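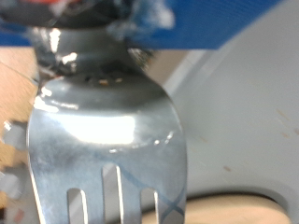
Unit 9: Household and shop-floor chores
Course notes, Machines and Everyday Work

Reading for this unit: chapter 11 of the course reader, first half. Bring your chore sheet from Unit 8.

1. The question

Can a machine do the chores yet? The answer depends on which chore, in which room, with how much help. A dishwasher washes dishes. It does not carry them from the table, scrape them, load them, or put them away. Most of the labor in "doing the dishes" is in those other steps, and that is the part we look at in this unit.

We will use the same three words all the way through:

Task: the whole job as a person would name it. Set the table. Sort the returns bin.
Step: one action inside the job. Pick up a fork. Turn it over. Put it in the tray.
Setup: everything a person has to do before the machine can start.

When someone claims that a machine can do a task, check whether they tested the task or only a step, and who did the setup.

2. Silverware as a worked case

A fork is a good test object because people find it easy. Consider what is needed to pick one up by the neck and hold it with the tines pointing down.

Seeing it. Polished steel does not have one steady look. It shows bright spots where the light hits and dull gray bands elsewhere, and both move when the fork or the camera moves. A depth sensor that works well on a cardboard box may return gaps or wrong distances on a spoon bowl or the head of a fork. A camera close to the gripper has another problem. The held object can fill most of the view, and the tips may be outside it, so the machine may have to place an end that it cannot see.

Getting hold of it. A fork lying flat on a counter leaves very little room for fingers to get under. A person presses on one end, slides it to the counter edge, or gets a fingernail beneath it. Two stiff fingers closing from above have to come down within a few millimeters of the surface without hitting it.

Keeping hold of it. The neck is narrow and smooth. If the grip is away from the balance point, the fork can swing. Soft finger pads help, but then the machine is less sure of the angle the fork is sitting at. A small error at the neck becomes a larger one at the tines.

Putting it down. Dropping a fork into a wide bin is easy. Laying it in one slot of a drawer tray, facing the same way as the others, is much harder. The goal should be written down before the trial, or the two will be counted as the same result.

3. Separate pieces and piles

The notes above assume one fork by itself. A sink or a drying rack gives you a pile. Tines lock together. A spoon hides under a spatula. Lifting one piece moves the rest, so the plan made a moment ago is out of date.

Shops deal with this by changing the work. Parts arrive in trays, all facing the same way, under fixed lights. Homes are not laid out like that, and few people want them to be.

4. The Drernham kitchen trials

The course reader includes a summary of the trials run at Drernham, where an arm on a fixed base was given a sorting job. It had to take pieces from a counter and put them in a divided tray. There were 2074 attempts on single pieces. Points to take from the summary:

Large spoons went best. Small forks went worst.
Most failures came at the grasp. The next largest group came at the release, when a piece stuck to a soft pad or landed across a divider.
Moving the counter lamp caused more trouble than changing the brand of silverware.
A person reset the counter after every round. The reset time is given in a separate table and is not part of the headline speed.

Read that last point again before you do the exercise. If you add the resets back in, a person sorting by hand is faster by a wide margin. This does not make the trials a failure. They were set up to find out where the grasp breaks down, and they did. They do not tell us that a home machine is close.

5. The Carkwood packing line

Carkwood is the shop-floor case. The plant packs kitchen sets for mail order, and it tried two machines on the same station over one summer, ending in July.

The Vidal cell is a fenced arm with a suction tool and a fixed camera. It handled boxed goods and flat lids without much attention. It was not used for loose silverware, which gives a suction cup too little flat area to seal on.

The Vullon arm works beside people at a lower speed and has two padded fingers. It could pick forks and knives one at a time from a tray. It could not keep up with the belt, so the line lead moved it to a side table where it filled sleeves ahead of demand. In that spot speed mattered less, and the plant kept it.

Compare the two results. The faster machine took the easier goods. The slower one became useful after the job was moved to suit it. Neither took over the whole station, and one worker stayed to clear jams, refill trays, and check the finished sets.

6. What is ready, and what is not

Working now, in ordinary use: vacuuming open floors, mowing fenced lawns, moving bins along marked routes, picking boxed goods from shelves, loading machine tools with parts in known positions.

Working with a person nearby: sorting mixed but rigid items, wiping a clear table, folding towels of one size, filling trays with silverware that has already been separated.

Shown in short demonstrations, not dependable: emptying a dishwasher in an unfamiliar kitchen, clearing a table after a meal, folding a mixed load of clothes, tidying a child's room.

The lists will go out of date. When you revise them, use the same test for each item: does it run for a full day, in a place the builders have not prepared, with the help it receives written down?

7. Reading a demonstration

For any video or report, note the following.

Playback speed, if it is stated.
Whether the arm is run by a program or guided from a distance by a person.
The number of tries, including the ones not shown.
Whether the objects start in the same place each time.
What happens after a drop.
Who cleans up at the end.

Many reports leave out at least two of these. Mark a missing item as "not stated." Do not guess it from the look of the room.

8. Exercise

Choose one chore from your Unit 8 sheet. Do it once at your normal pace and write down each step as you go. Most students end up with over 24 steps for a chore they first wrote down as three or four.

Next to each step, write S if it depends mainly on seeing, H if it depends on handling, and D if it depends on deciding what should be done. Some steps will get two letters. Then circle the one step you think would stop a machine first and write half a page explaining your choice, using at least one point from section 2 and one from either section 4 or section 5.

Hand in the step list with the half page. Handwritten lists are fine. Unit 10 covers cloth and cords, so keep a copy if your chore was laundry.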